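A morning at the Femov open workshop, Lurnau

The number 21 bus stops outside a carpet warehouse, and the workshop is behind the carpet warehouse, up a metal staircase that I would describe as optimistic. A sheet of paper taped to the door said FEMOV OPEN MORNING, PLEASE PUSH HARD. I pushed hard. Inside there was a tea urn and a queue for the tea urn, so I felt at home straight away.

Femov is a shared workshop. Members pay 30 a month for a shelf, a key and the right to complain about the heating. Most of the building is given over to woodwork and bicycles, but a group in the upstairs room has spent the better part of a year on a robot arm project called Grasum, and that was what I had come for. I have been trying to build a gripper in my spare bedroom since the spring. It can currently pick up a sponge, provided the sponge is in the mood.

The tour began with the parts bin. I have been on factory tours where the parts bin was kept well out of sight, and I think this way round is better. There were printed fingers in every stage of failure: split along the layers, warped at the base, one melted into something resembling a parsnip. We were invited to take one home. I took the parsnip.

The Grasum people do most of their thinking in simulation before anything gets printed, and a good half of the talk was about that. They start with two fingers over a bare surface and nothing to pick up, which sounds like a waste of electricity until you have skipped it. I skipped it. I went straight to a simulated egg, and the egg left the room through the floor at great speed, and I spent an evening blaming the egg. 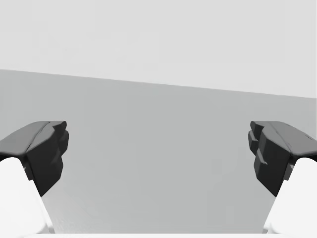
The fault, in my case, was that my fingers overlapped slightly when closed, and the physics engine took this personally. Their advice was to open and close the gripper with nothing in it until you are thoroughly bored, then look at the contact forces, then be bored a bit longer. They also keep the collision shapes much plainer than the parts they draw on screen. Mine had every fillet and screw hole modelled faithfully, and ran at the pace of a council planning application.

Somebody asked how closely the simulation matches the real thing. There was a pause, and then a fairly cheerful discussion of friction. Their log had reached run 2984 that morning, and the friction setting had been changed more often than the mugs had been washed. The current value is written on masking tape and stuck to the monitor. Under it is another piece of tape with the previous value, in case.

After that we moved on to wiring, where I learned that I have been crimping connectors wrongly for my entire adult life. The woman running the table was very kind about it. She gave me a handful of spares and watched me ruin two of them before getting a third that passed the tug test – I have it on my desk now, attached to nothing.

Lunch was soup. A party from the Haverford club had come over with a plotter that draws on biscuits, and it got a bigger crowd than the arm did, which I thought was fair. The arm was having its shoulder joint rebuilt and spent the day in a plastic crate.

Practical notes, for anyone thinking of going. The next open morning is in November, doors at ten. The upstairs room holds 40 and gets stuffy well before that, so get in early and stand near the window. Bring cash for the soup. The toilet is through the bicycle section and the light switch is on the outside, a fact known to everyone queuing behind you.

I got home at four and deleted the egg. The fingers have been opening and closing on nothing since teatime, and so far they have stayed in the room.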